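**Flastier hand-held gripper pair: product page, and a notice for current owners**

Updated Saturday, January 5, 2019

Read the notice first if you've already got a set. Fault found in the jaw release, units from the April batch only. Serial starts 21, printed on the underside of the motor bracket.

**What goes wrong**

Jaws close fine. Jaws hold fine. Then the release signal drops out and they stay shut on whatever's between them. Usually a second press of the trigger clears it. Sometimes not, and then the motor keeps pulling until the cut-out trips at 10 seconds. Soft items get squashed. Fingers too, if they're in the way, so keep them out.

Cause is the cable plug at the motor end. Works loose when the lead gets tugged from behind, mostly by people who let it hang. Cuvevex (they make the plug) have sent us a locking version and every set leaving Brillthorpe now has it.

**If you have an April set**

- Stop using it on anything worn by a person
- Unplug at the supply before freeing a stuck jaw, don't prise it while live
- Email us the serial, we post the locking plugs free, 2 per set
- Fit them with the power off. Small crosshead screwdriver, nothing else needed
- Do the glove test below before going back to normal work

**The glove test**

Stand an empty glove upright on a table, fingers up. One gripper in each hand, come in from both sides, close on the palm, let go. Do it 21 times without a stick. Any stick at all, send the set back.
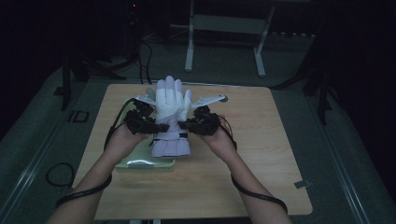

Run the leads back along your forearms and leave some slack at the wrist. Not tight. If you can feel the plug pull when you turn your hand over, its too short, start again. Rubber gloves slip more than cloth ones, either will do as long as you use the same one all the way thruogh.

**The product itself**

Sold as a left and right pair. Leads and straps in the box, supply unit seperate. Fits the Saarela supply, old and new style. Won't run off the older Flastier supply, wrong connector, please don't cut the lead to make it fit.

Price: £168 the pair, plugs fitted. Spare straps on request.

**Returns**

Faulty sets: we pay postage both ways. Put the serial on the outside of the parcel. Turnaround is 10 working days at the moment, might slip if lots come back at once. Loan pairs all out, sorry.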